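Proreck Tabletop Handling Set – Recording Rules and Data Card

Maintained by Venla Koskela. Safety contact: Darren Hebden.
Rules revision 5, 17 February 2021.

Scope

This file covers how episodes are recorded, labeled and accepted at the Markham and Annan benches. It applies to single-arm work over a tray. Bimanual recordings follow a separate file and must not be merged into this set.

Contents

episodes/ – one folder per episode
labels/ – task text, outcome, operator code
rejects/ – episodes that failed review, kept for audit
RULES – this file

Each episode holds arm state, gripper state and overhead video on a shared clock. Episodes run up to 27 seconds. Longer takes are split at a point where the gripper is open and clear of the tray.

Bench rules

Speed stays at the reduced setting whenever a person is within arm's reach of the table. The setting is changed at the controller only, never from the recording script.

Test the emergency stop at the start of each session and log the result. A session without a logged test goes to rejects/ in full.

Cables may cross the table but must stay outside the tray rim. Keyboards and laptops are allowed on the table on the same condition.

Hands stay out of the tray while the arm is enabled. To reset objects, disable the arm first. A pause in the script does not count as disabled.

Labeling rules

Task text names the object and the action in plain words: "pick up the card", "put the card on the stand". No color words unless two objects of the same type are in the tray.

Outcome is one of: success, partial, fail. Use partial when the object was lifted but released in the wrong place. Do not infer an outcome from a single still; play the episode to the end.

Labels are written by someone other than the operator. Two reviewers must agree before an episode leaves the queue. Disagreements go to Venla.

Handling flat items

1. Keep the fingers on the card above the tray surface. Contact between fingertips and tray is logged as a fault, even if the grasp holds.

2. Tilt is permitted during transport. A card held at a diagonal over another object, as with the blue piece under it in this view, is labeled by the held item only. The object underneath is listed as partly hidden. 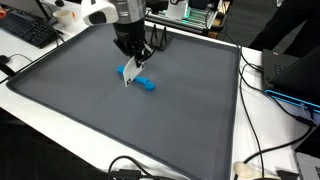 3. Do not remove stands or racks from the tray between episodes of the same batch. Their position is part of the batch setup.

Known issues

Episodes from Annan before September have no operator code. They are usable for training but are excluded from the review statistics.

The Flurnedton converter drops the last gripper sample when an episode is split. Fix pending. Until then, check the final state by hand – the video is the reference.

Batches are capped at 1,000 episodes. Open a new batch folder after that and copy the setup notes across.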